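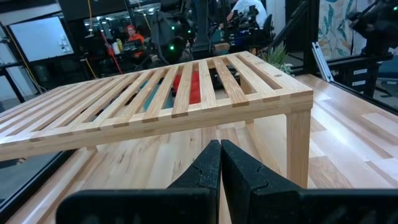
I have been told for years that a decent drying rack changes the way you keep a kitchen. I heard it again in November, when I went looking at the small wooden ones by Diserwood and Karaki and read 86 reviews, nearly all of them glowing and nearly all of them vague. "Lovely quality." Fine, but does it hold a mug or doesn't it? So I'm going by what I can look at. The slats on this one are pale and straight-grained with an open gap between each, wide enough that you can see the red and the teal of whatever is sitting past them. Gaps are good. Air gets in. But there are also darker joints along the front rail where the slats meet it, and joints are where I start to worry about water.

The Ikard catalog (3000 items, and I swear a third of them are trays) says a raised slatted surface dries cups faster than a towel. Maybe. I have dried cups on a towel my entire adult life and have yet to be late for anything because of it. What I'll give the rack is height. A cup that stands a few inches up is easier to grab, and you don't knock over its neighbors on the way.
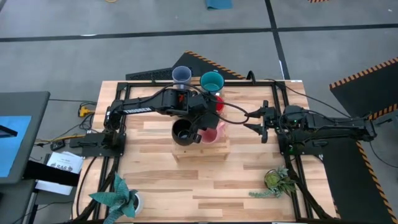

Five cups, one little wooden stand, and the black mug gets the top spot.

My other complaint is about color. Somebody at Kondimari decided that cups should no longer match, and now every shop wants you to buy a red one, a teal one and something see-through in pink. I was ready to hate this. I don't, quite. You can tell whose is whose, which in a shared kitchen is worth more than a set. The see-through plastic ones I'm less sure of – mine at home went cloudy by the second winter, and no amount of vinegar brought them back.

And please, if you have a butcher-block top, oil it before you start putting wet things on it. I skipped that once and got a ring that took 100 grit and a whole Tuesday evening to get out.

Would I pay 89 dollars for a rack? No. I might pay half, if somebody could show me those joints after a year of drips.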